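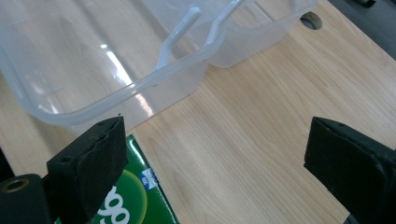
Call for Participants: Household Sorting and Storage Study

The Rezende Institute for Home Studies invites adults to take part in a study of how people sort, pack and put away small household items at a table. The study is known as the Winik Storage Study and is directed by Severin Grabner, with Sutrisno Menon as deputy director. Sessions will be held at the institute's workroom in the Civolero Building.

Purpose of the study

Many homes keep small items in plastic containers: sewing supplies, batteries, kitchen tools, receipts, toys. The institute wishes to learn how people decide what belongs together, how they fill a container, and what they do with the things that do not fit. The results will be used in a public guide to home storage and in a short course for people who are moving to a smaller home.

An earlier round of the study, completed in June, looked at drawers and shelves. The present round deals only with tables and open containers. Persons who took part in the earlier round may apply again.

What participants will do

Each participant will attend 2 sessions on separate days. In the first session, the participant will be given a mixed set of 40 household items and asked to sort them on the table in any way that seems sensible. The participant will then pack the items into containers and clear the tabletop. There is no correct result, and no participant will be scored.

In the second session, the participant will be asked to find certain items in the containers as they were packed, take them out, and return them. A short interview follows. Questions will cover storage habits at home, the kinds of containers used, and how often they are emptied or rearranged.

Participants may stand or sit. A chair with a back is available on request, and rest breaks may be taken at any time. The heaviest item in the set can be lifted with one hand.

The workroom

The tasks are carried out at a light-colored wooden table. Participants are asked to place coats and bags on the hooks by the door before starting, and to keep drinks off the work surface. Water is available in the hallway.
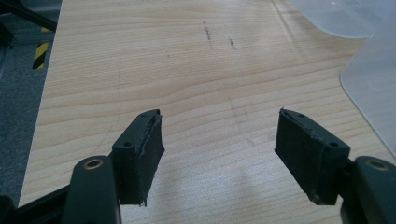
The tabletop in the workroom, with its pale wood grain.

Containers are supplied by the institute. Participants should not bring their own containers, labels or dividers – these will be discussed in the interview, and photographs from home are welcome at that point.

Who may apply

Applicants must:

Be 18 years of age or older
Be able to attend both sessions in person
Be comfortable handling small objects for the length of a session
Be able to hold an interview in English
Have been responsible, alone or with others, for keeping a household in order during the past year

No training in design, housekeeping or storage is needed. The institute seeks people from homes of every size, including shared apartments and student housing. Employees of the institute and members of their immediate families may not apply. Applicants who work for Gernano, the supplier of the item sets, are also not eligible.

The study has room for 197 participants. Places will be offered so that the group includes a range of ages and household types, and early application does not guarantee a place. Applicants who are not selected will be kept on a waiting list until the round closes, unless they ask to be removed.

Payment

Participants who complete both sessions will receive a payment of $254. Payment is made by check after the second session. A participant who withdraws after the first session will receive half of this amount. Bus fare within the city will be refunded on presentation of a receipt. Parking costs are not covered.

Consent and privacy

Taking part is voluntary. Participants may withdraw at any time without giving a reason. Each participant will receive a written consent form before the first session and should read it in full. Questions about the form may be put to the study coordinator before it is signed.

Sessions are recorded. The recordings will be stored under a participant number and may be viewed only by study staff. Names and addresses are kept in a separate file, used for scheduling and payment, and deleted when the round has closed. Photographs brought from home will be returned or, if sent in digital form, deleted on request.

How to apply

Application forms are available at the front desk of the Civolero Building and may also be requested by mail. The form asks for contact details, the number of people in the household, and the times of day at which the applicant is available. Completed forms must reach the institute by August 10, 2018. Forms received after that date will be considered only if places remain.

Completed forms should be addressed to:

Slamet Liew, Study Coordinator
Winik Storage Study
Rezende Institute for Home Studies
Civolero Building

Questions about access to the building, including step-free entry, should be directed to Gilang Ngau at the front desk. Applicants who need an assistant or interpreter to be present during a session should say so on the form – the assistant's bus fare will also be refunded.

Selected applicants will be notified in writing and offered a choice of session times. A place is held only after the applicant has confirmed both sessions with the coordinator.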